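Free throws go in at practice, miss in games

2019-02-16
5 shares

backrim_again

I play in the Kivby men's league, the lower division. I'm a forward, not tall for it, and I get fouled a fair amount because I go to the basket more than I shoot from outside. My trouble is at the line.

I shoot 100 free throws at the Owino gym whenever I get there on my own, and I make most of them. I don't feel like I'm doing anything special. I get into a rhythm and they drop. Then in a league game I go up there and I'm short, front rim, or I overcorrect on the second one and it goes long. Our last game I missed both late when we were down one, and that was the game. The other team has started fouling me on purpose, which I understand, I would do it too.

What I do at the line is bounce the ball a few times, look up and shoot. I never thought of it as a routine. I haven't changed my form since high school, and a teammate who watched me in practice said it looked fine to him. I did change shoes in July, to a pair with a stiffer sole, but I don't see how that would only matter in games.

The ball may be part of it. I practice with my own Besteteck, which is a composite ball and pretty worn in, and the league uses a newer one that feels slicker. We get a few minutes with the game ball at warmups but everybody is doing layups.

So is this nerves, or is there something I should be practicing differently? I don't want to rebuild my whole shot in the middle of the season. I would like to stop being the guy who gets fouled on purpose.

2 comments

sixth_man_on_paper
Same league, different division. The rims at the east end are tight. Doesn't explain yours but it's true.

backrim_again
I miss at both ends, unfortunately.

baselinebob_ct

I coached high school JV for a good while and saw this with a lot of kids. I don't think it's mainly nerves. Your practice isn't much like the thing you're practicing for.

When you stand at the line and shoot ball after ball, the tenth shot is easy because you just took the ninth one. Your legs are fresh, you're already at the right distance, and if you're short on one you fix it on the next. In a game you get two, sometimes one, and you come to them cold after a few minutes of running, getting hit and arguing with somebody. The first one has to be right with nothing before it to copy.

Short on the first and long on the second goes along with that. Short is nearly always legs. You're tired and don't bend as much, so the arm has to do the work and it doesn't get there. Then you think "harder" and push the second one.

What I would do is split up the shots you already take. Same total, but never more than two at a time. Shoot two, then leave the line. Run to the other end and back, or do a few hard layups or defensive slides, then come back and shoot two more. Write down the makes for the first shot and the second shot in separate columns. You'll probably find your first-shot number is a lot lower than you believed, and that's the one to work on. It takes longer and your total will drop at first. Leave it alone for a few weeks before you decide anything.

Second, get a routine and keep it. "Bounce the ball a few times" could be three one time and six the next. It doesn't matter much what the routine is, as long as it's short and the same every time. Mine for the kids was: feet set first, two dribbles, find the seam, one breath out, bend, shoot. Set the feet before you take the ball from the referee if you can. A lot of rec players catch the ball and then shuffle around looking for the spot, and by then they've been thinking for too long.

On many wood floors there's a small nail hole or dot in the middle of the line. Put your shooting foot just to the side of it, the same side every time. If there isn't one, line up off the middle of the rim and check that you're doing the same thing at both ends.

Don't change your form now. If you make them in practice, the form is good enough for your level.
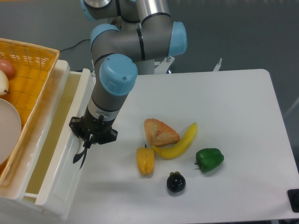

Should you take the same time on every free throw, even when you feel ready sooner?

Keep the timing the same on all of them. You have five seconds under most rules once the official hands you the ball, and a routine with two dribbles and a breath fits inside that without hurrying. Players who shoot early when they feel good and late when they feel bad end up with two different shots. Have a friend time you once from catch to release during a practice, then again in a game, and see if the numbers are close. The usual thing is that the game one is faster.

About the ball: yes, a slick ball is a little different, mostly at the release. Dry your hands on your shorts or your socks before you step up. I would ask the league what model they use and buy one, or ask whether you can borrow an old game ball for practice. If neither works, at least take your warmup free throws with the game ball. Let everybody else do layups. Grab a rebound and go to the side basket if the gym has one.

I don't think the shoes matter here.

One more thing, on being fouled on purpose. Go to the line expecting it. If you know from the start of the quarter that they're going to send you there, it isn't a surprise when it comes, and you can save a bit of leg for it. Ask for a sub earlier in the half if you're gassed. A forward who rests for two minutes in the third quarter usually shoots better in the last two.

3 comments

backrim_again
Did the two-and-run version last night. My first-shot column was bad. Second shot was close to what I thought I was. So I guess you're right about that part.

baselinebob_ct
Good. Keep the sheet. Don't look at it after every session or you'll start fiddling with things.

hoopsmom_of_twins
My kids' coach has the whole team run if the last shooter misses. They hate it but they do make more now.

glass_and_in

it's mental. everyone on here is going to give you drills but you already said you make them in practice so you know how to shoot. pick a spot on the back of the rim and stare at it and don't think about the score. i say a word in my head when i let go, doesn't matter what word. went from terrible to ok

also shoot underhand if you don't care what people say

1 comment

backrim_again
I care what people say.

zonebuster_west

I agree with most of the long answer but want to push back on a couple of points.

First, I would check the form in a game before saying it's fine. Your teammate watched you in practice, where you don't have the problem. Have somebody on the bench film your free throws on a phone from the side for a couple of games, then film some in practice from the same place and look at them together. When I did this I found that my elbow was the same but I was standing almost straight up in games. I would have sworn I was bending my knees. I was also leaning back a little after the release, which takes distance off the shot. Neither one showed in practice. It took me one evening to see it and most of a season to fix it.

Second, I wouldn't do every practice shot tired. I did that for a while and got sloppy, and started to build in the tired version of the shot. What worked better for me was to start with a short set while fresh, slow, with the full routine on every one, and then do the two-at-a-time part with running in between. If the fresh set is off, I stop and fix that before I run at all.

Third, put something on it. You don't need a crowd. I play a simple game with whoever is in the gym: a make is one point for me, a miss is two for the rim, and we stop when somebody gets to a number we agreed on. It's a small thing but the last few shots feel different from the rest. If you're alone, tell yourself you can't go home until you make five in a row, with a run up and back between each. The fifth one is the only one I ever get nervous about — and that's the one that feels like a game.

For tracking I use the Kovivum app because it lets me tag shots as fresh or tired. Paper works just as well. I'd only say to record your game free throws on the same sheet, with the quarter next to them. Mine were fine in the first half and poor in the second, so I knew it was conditioning more than anything in my head. If yours are bad from the opening minutes, then it may really be nerves or the ball, and running more won't help you.

I had the ball problem too. A worn composite ball is easier to grip than a new one, and you get used to putting less finger into it. I keep my old ball for dribbling and shoot with a newer one.

Expect to miss some. A decent shooter in a league like yours still misses in bunches, and you're going to remember the two at the end of a close game more than the ones you made in the first quarter. Count them all before you decide how bad it is.

2 comments

backrim_again
I went back through the scorebook for the games I could find. First half isn't great either, but the second half is clearly worse. Going to get somebody to film the next one.

zonebuster_west
Film from the side, level with the line. From behind you can't see the knees.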